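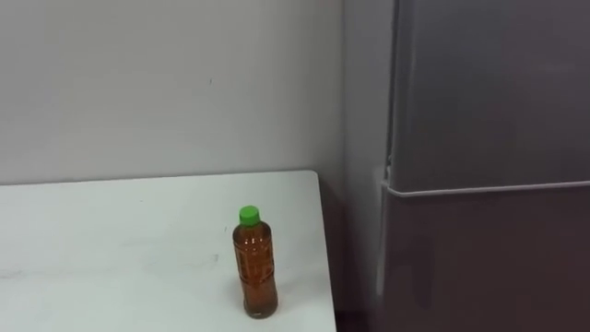 Gundmont, October

3.2 Objects kept after a death

Of the 31 people interviewed, most had kept at least one thing that belonged to the person who died, and they used it in ordinary ways. Clothing and watches came up often. So did items with little resale value, such as keys, pens and reading glasses. Participants tended to handle these objects at set points in the day, usually on waking or before sleep.

Benítez and Urquijo called this "carried contact" in their earlier survey of 962 bereaved adults. Our interviews support the term but suggest it covers two habits. Some people wore or held the object in company – at work, on the bus, at family meals. Others kept it in a drawer and took it out only when alone. Siblings were more often in the first group, and widowed spouses in the second.

Figure 1. A bottle on a table.

Length of time since the death made less difference than we expected. One woman, interviewed at her home in Griltarau, had lost her brother in 2000 and still put his key ring in her coat pocket every Friday before church. She did not describe this as grieving. She said it was part of getting dressed. We return to her account in Section 4, where we look at how families decide who keeps what.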